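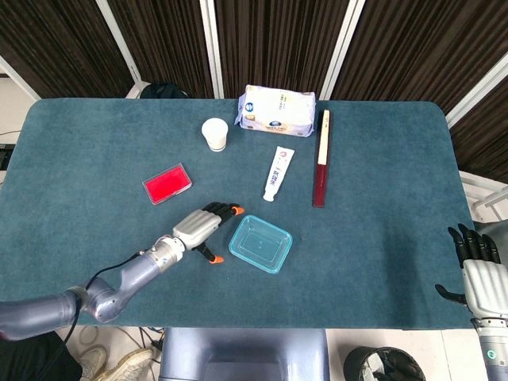

Chapter 9
Handling Everyday Objects: Notes from a Site Visit

Most of the methods in this book were first worked out for parts that a factory controls: castings, trays of screws, boxes of one size. A household table offers no such control. The items on it differ in stiffness, height and surface, and each calls for a different approach by the hand. At the Drokon open day in September, the main bench carried a paper cup, a pack of tissues, a tube of toothpaste and a shallow translucent container, among other things, all on a teal-blue cloth. The cup stands upright and can be taken from the side. The tissues lie flat in a soft wrapper, which leaves little height for a thumb to work against. The container is held most easily by its raised rim, with the fingers on one side and the thumb on the other.

The chapter uses that visit as its running case. Drokon shares a building with Burnik, a maker of joint drives, and the two firms open their workshops to students once a year. Our host was Vimala Naidu, who runs the handling group. Her staff use a two-armed machine with jointed hands and work from a fixed list of household tasks, revised every Monday. A task is entered on the list as a start state, an end state and a time limit. The path between the two states is left open.

Three questions came up repeatedly during the day, and they set the order of the sections that follow.

Section 9.1 deals with approach. Before contact, the hand must be placed so that its fingers can close without striking a neighboring object. We define the clearance volume of a hand and show how it changes as the palm turns from vertical to horizontal.

Section 9.2 deals with contact. Fingertip pads increase friction, but they also deform, and the deformation shifts the point at which force is applied. The Hegde model, introduced in Chapter 4, is extended here to cover soft pads on soft objects.

Section 9.3 deals with the division of work between two arms. Keegan Bélanger, who planned the demonstration, treats one arm as the holder and the other as the mover, and changes the roles only between tasks. This is simple to program. It is also slow, and we compare it with the Lultitz scheme, in which roles may change during a task.

Readers should have completed the exercises on friction cones in Chapter 4. The worked problems use newtons and millimeters throughout.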